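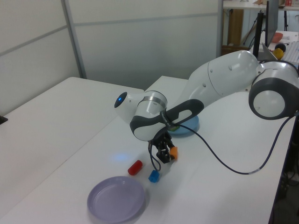
Blocks, Shapes and a Round Dish

Do you have small blocks at home? Many children do, and they often sleep at the bottom of a box. Today we take them out, put them on the table and learn what their shapes can do.

Why does a cylinder roll?

Look for the red block in the photo. It is a cylinder, the same shape as a can of soup. A cylinder has two flat ends and one round side. When it lies on its side, like the red one, only a thin line of it touches the table. A small push is enough and it rolls away. Stand it up on a flat end and it stays where you put it.

Why does a cube stay?

The small blue block has the shape of a cube. A cube has flat faces, and all of them are squares of the same size. It can sit on any face. If you push it gently, it slides a little and then stops. This is why cubes are good for the bottom of a tower.

What does the rim do?

The light blue dish is round and has a raised rim. The rim works like a very low wall. Put a cylinder on its side in a dish like this and tip the dish a little. The block rolls until it meets the rim, and there it must stop. A flat plate without a rim cannot do this so well.

Try it yourself

You need one cube, one cylinder, a dish with a rim and a big book with a hard cover.

Put the book flat on the table. Place the two blocks on it, with the cylinder lying on its side. Now lift one end of the book very slowly. Which block moves first? Turn the cylinder so that it points another way and try again. Does it still roll?

After this, stand the cylinder up and lift the book once more. Write down what you saw, or draw it.

When you finish, put all the blocks in the dish and carry it back with two hands. My pupils at Barnside always find one more block under the table, so please look there also.

Words to remember

Cylinder: a shape with two flat round ends and a curved side.
Cube: a shape with square faces, all the same size.
Rim: the edge of a dish or a cup.

Written by Sânziana Buzatu
27 Nov 2023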